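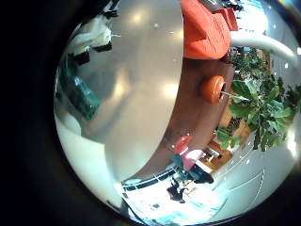

Prarnomstead Allotment Diaries: a data card

Welcome, and thank you for taking an interest in our diaries! This collection holds 1,128 entries copied out from the handwritten notebooks kept by plot holders on the Prarnomstead site. People wrote down what they sowed, what came up, what the slugs had, and quite often what they thought of the weather. We have typed all of it up as faithfully as we could, grumbles included.

Last updated: Tue 5 January

What you will find

There is one main file, entries.csv, with one row for each diary entry. The columns are:

entry_id - a plain running number
plot - the plot number as it stood when the entry was written
month - in words, always the full name
crop - our tidied name for the plant
crop_as_written - whatever the gardener called it
job - sowing, planting out, watering, picking, clearing or other
notes - the full text of the entry

A second file, crops.csv, matches the tidied names to the written ones. It is well worth a look, if only to see how many ways there are to spell kohlrabi. Runner beans, French beans and plain "beans" are kept apart, as we didn't like to guess.

How it was put together

The notebooks were typed up over several winters, mostly at the kitchen table, and each page was read back against the original by a second person. Where a word couldn't be made out we have put [unclear]. Where a page had got damp and lost a whole line, we have put [line missing]. Spellings in the notes column are left alone.

Entries cover 20 plots, though 9 of them have only a handful of rows each, so please be gentle with any averages. February is thin as well - most people were indoors with the seed catalogues, and who can blame them.

Names, house numbers and remarks about the neighbours have been taken out. There were rather a lot of remarks about the neighbours.

Things to watch for

Plots were renumbered when the Adjei field was added at the bottom of the hill, and older entries keep their old numbers. The file plots_old_new.csv will help you match them up. "Pretero" in the notes is the name of a potato passed round the site for years, and "Jendix" is a squash of the same sort. You won't find either in a catalogue.

Weights are as the gardener gave them, so you will meet pounds, kilos, bucketfuls and one "enough for everybody".

Using the data

Please use it freely for teaching, study or plain nosiness, and mention Prarnomstead when you do. If you spot a mistake, open an issue with the entry_id and we'll check it against the notebook. Replies are slower once the planting out begins.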